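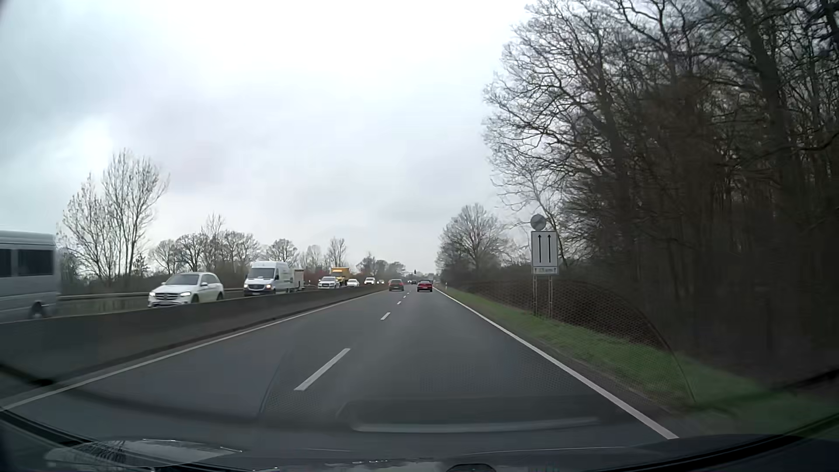 Section 5, right lane, looking toward the signal. Median barrier on the left.

Rarent Connector: Road Safety Inspection Checklist
Drive-through and walked stops, Section 5
Inspecting firm: Sistance
Date of inspection: November 9, 2023
Report no. 1134
Previous inspection: July, report no. 739
Weather: overcast

Ratings: OK = no action. M = monitor, check again next visit. R = repair needed. U = urgent, phone in the same day. N/A = not present on this section.

1. PAVEMENT

1.1 Surface condition, right lane: OK
Comment: No potholes. Patch near the Thakur warehouse entrance is level with the old surface and the edges are sealed.

1.2 Surface condition, left lane: M
Comment: Lengthwise crack from the July report has grown a little. It is still narrow and has no loose pieces. Seal before winter if a crew is already out here. Otherwise check at the next visit.

1.3 Rutting or standing water: M
Comment: Slight rut in the right lane on the approach to the signal, in the wheel path where trucks brake. No change from July.

1.4 Joint between lanes: OK

1.5 Utility covers and drains in the travel lanes: R
Comment: One cover in the right lane rocks when a truck goes over it. You can hear it from the shoulder. Refer to the utility owner. Cover location is marked on the attached plan.

2. MARKINGS

2.1 Broken white line between lanes: OK
Comment: Easy to follow from the driver's seat. The dashes closest to the signal have not been checked on foot.

2.2 Edge line, left: M
Comment: The line itself is there and reads well as you drive. Dirt along the foot of the barrier sits right beside it. If the dirt spreads it will start to cover the line. See 3.3.

2.3 Edge line, right: OK
Comment: Some tire wear on the bend past the Thakur entrance, where trucks cut across it. Not enough to repaint.

2.4 Stop line and arrows at signal: R
Comment: Stop line is worn through in the right lane. Left lane arrow is fading but readable. Repaint both on the same visit.

2.5 Night visibility of markings: not checked
Comment: Daytime inspection only. Night run still has to be booked. It was also missed in July, so please put it on the schedule this time.

3. MEDIAN BARRIER

3.1 Continuity: OK
Comment: Low concrete barrier, no gaps found on this section.

3.2 Condition of concrete: M
Comment: Dark and weathered. Surface scrapes in several places, all old. No exposed steel found at the walked stops. One unit has a chipped top corner, already in the July report, no larger now.

3.3 Debris at base: R
Comment: Dark strip of dirt along the base on our side. Sweeping was asked for in July and the sweeping log has no entry for this section. The left lane needs to be closed for the sweeper, so combine this with the crack sealing in 1.2 if possible.

3.4 Drain slots through or under barrier: R
Comment: Two slots blocked with packed dirt and leaves. Clear by hand during the sweep. The sweeper will not reach into them.

3.5 Barrier height: M
Comment: Low. The wheels of tall vehicles on the other side show over the top at some points. Meets the standard it was built to. Design office should confirm whether it is due to be raised under the Sindness resurfacing job, as that would affect what we spend on repairs now.

3.6 Reflectors on barrier: R
Comment: Several missing, mostly toward the signal end. Replace with the same type. Stock is held at the Rarent yard.

4. SHOULDER AND RIGHT SIDE

4.1 Clear of objects: OK
Comment: One strip of truck tire picked up at the first walked stop.

4.2 Edge drop-off: OK

4.3 Plants blocking signs or sight lines: OK
Comment: Cut back since July.

4.4 Driveways and entrances: M
Comment: Gravel is being carried out of the Thakur entrance onto the road. Property owner has been told once by phone. Send a letter if it is still there next time.

5. SIGNAL AND SIGNS

5.1 Signal visible on approach: OK
Comment: Shows against the sky over the far end of the road, small at first. A high vehicle ahead in the right lane can hide part of the far end, so drivers in that lane may pick it up later than drivers in the left lane. An overhead "signal ahead" sign was suggested in the July report. No reply on file.

5.2 Signal lamps working: OK
Comment: Watched for three full cycles. All lamps working.

5.3 Speed limit signs (40 mph): R
Comment: Right-hand sign after the entrance has turned on its post and faces partly away from traffic. Turn back and tighten.

5.4 Sign faces clean: M
Comment: Road film on all signs. Readable. Wash with the next round.

6. TRAFFIC

6.1 Two-way flow at time of visit: moderate
Comment: Cars ahead in both lanes. Vans and an SUV coming the other way in a line, close behind one another.

6.2 Following distance: M
Comment: General remark only, no measurement taken. Vehicles bunch up on the approach to the signal in the afternoon.

6.3 Safe place for crews to stop: M
Comment: There is no good spot on the median side. All barrier work needs a left lane closure with a shadow truck. Do not let crews cross the travel lanes on foot to reach the barrier.

7. ACTIONS

Cover in right lane (1.5): utility owner, within 5 working days.
Stop line and arrow (2.4): paint crew, next dry day.
Sweep and drain slots (3.3, 3.4): one left lane closure, together with crack sealing (1.2).
Reflectors (3.6): same closure.
Speed limit sign (5.3): sign crew, this week.
Night run (2.5): Sistance to book.
Question on barrier height (3.5): design office.

No items rated U on this visit.

Copies to: Rarent yard, Sindness project office.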